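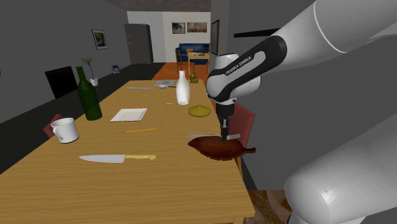

The simulated apartment, with the arm holding the leaf-shaped dish over the right side of the long table. A fork lies partly under the dish.

Open Afternoon at the Clirkham Lab

The Clirkham lab opened its doors for an afternoon in July, and over 20 visitors came through in two groups. Most of the time went to the table-clearing work, which is developed in simulation first. The screen at the front of the room showed a rendered apartment with a Franka Emika arm at a dining table set with a mug, a plate, bottles, a knife and other small items.

The software running the arm is called Nurano. The household objects come from a set named Hutis, which the lab keeps adding to. Staff explained that thin items lying flat, such as forks and pencils, take the most work, and that dishes with an odd outline are useful for testing where the fingers should close.

Each group had a talk of 20 minutes and then time for questions. Several people asked about glass, and one school group wanted to know how long a new object takes to add. Coffee was served in the Gowda Room until 8 p.m.

The next open afternoon will be listed on the events page.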